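Subject: Re: [Todeo-owners] Clunk from the rear over speed bumps
From: Halima Nwosu
Date: 2022-04-10

Hi Marina, hi all,

Marina Kourkoulas wrote:
> Mine has started clunking at the back left, only over speed bumps
> and only when the trunk is loaded. The shop wants to replace both
> shocks. The car has been great otherwise and I'd hate to spend the
> money if it's something small. Anyone been through this?

Oh yes, I have, and please don't say yes to the shocks yet! Mine did the same thing last June on the way to the beach (four of us, cooler, umbrella, the works) and I was sure the whole back end was coming apart. It was the lower shock bushing on one side. The shock itself was fine, no leaks, and it's still on the car.

What you want to do is get the car up on ramps, grab the bottom of the shock and shake it hard. If you hear a little knock, there's your bushing. Mine was the Durar kind, the softer rubber, and it had split most of the way around. Ok-hee Choo put me on to Katsaros for the replacements and they had them to me in 7 days. The bolts were the worst part, so soak them the night before and then soak them again in the morning.

Torque them with the car sitting on its wheels! I did mine up in the air the first time and had to redo the lot.

I was quoted 1,234 for both shocks fitted, by the way, so you can imagine how I felt when I found the split. I've put 300 miles on it since I last checked the bolts and it's quiet as anything, even with the trunk full. 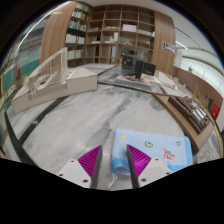
Magenta ribbed inserts, blue cloth, marble top

Kalliopi, are you still collecting names for the Landside drive? Put me down, and I think Ifigeniea wants to come too if her brakes are done by then. I can bring my ramps if Marina would like us to have a look at hers in the parking lot.

Halima
(silver wagon, still on the original clutch)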